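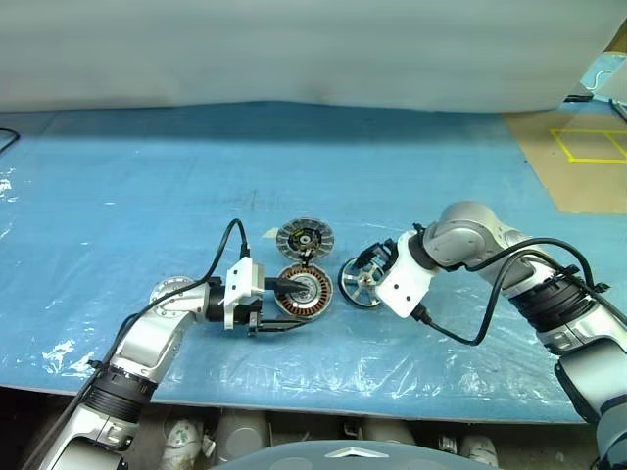
By Rampersad

Have you ever stopped at a museum case full of old poems and wondered who wrote the little card next to it? At the museum in Husden, I do! The card is called a label, and mine can't be longer than 60 words. That's tiny! A poet's whole notebook, all those crossed-out lines, and I get 60 words. 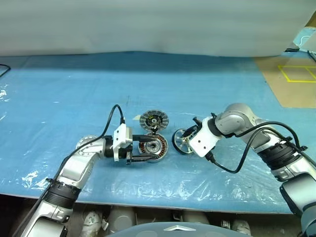 So I start by picking one thing. Maybe the poet changed the last word of a poem 11 times (I counted, it was fun). Then I read my label out loud. If I run out of breath, I chop the sentence in two. 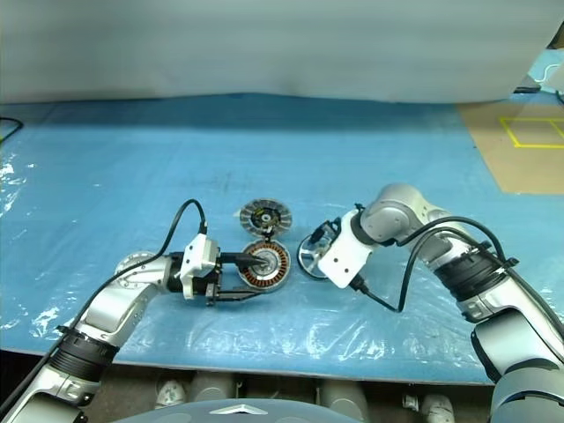
One reader wrote to ask if poets ever get to write their own labels. Sometimes, yes! A poet from Utbridge wrote three for us, and one of them rhymed.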